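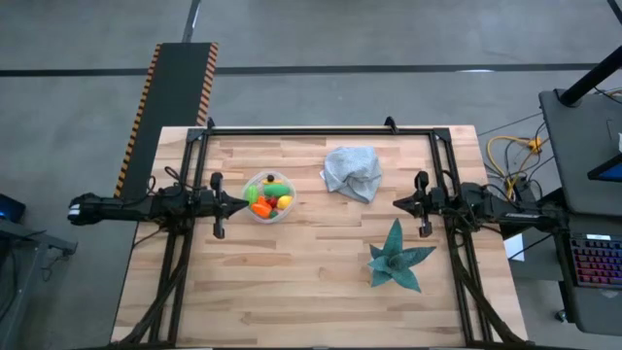 Gundovance's safety people wrote back to my August post to say that a floor line is worth very little if the rule about crossing it isn't posted where you stand. Fair point, and I've been chewing on it ever since! 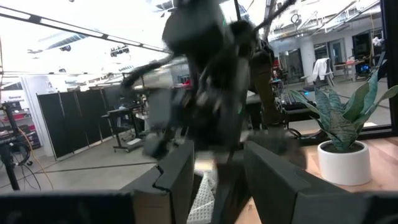

My own rule, and I know I go on about it, is that you agree on a distance before the arms get power. A moving arm is hard to judge by eye (look how it smears into a jumble of black when it swings past the snake plant), so at Sodari we settled on two meters for visitors, and 11 lines of checklist that I keep trimming and then putting back.

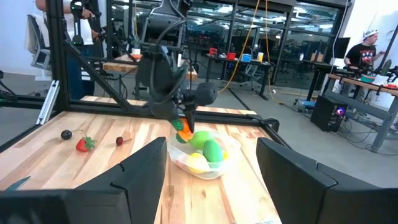

Irby readers, or one of them anyway, asked whether soft toy-sized jobs need all this, and wondered if a lighter sheet would get read more often. Maybe it would. I'd still want the stop button tested at the start of every shift, and one person named to hold it, whatever the arm is picking up.

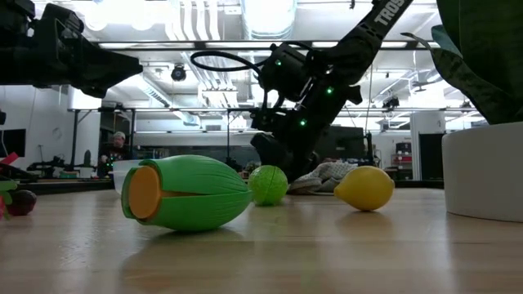
The other half of that is writing down who was named, which we were sloppy with at Hägglund. I've put a blank for it at the top of the new sheet, right next to the time.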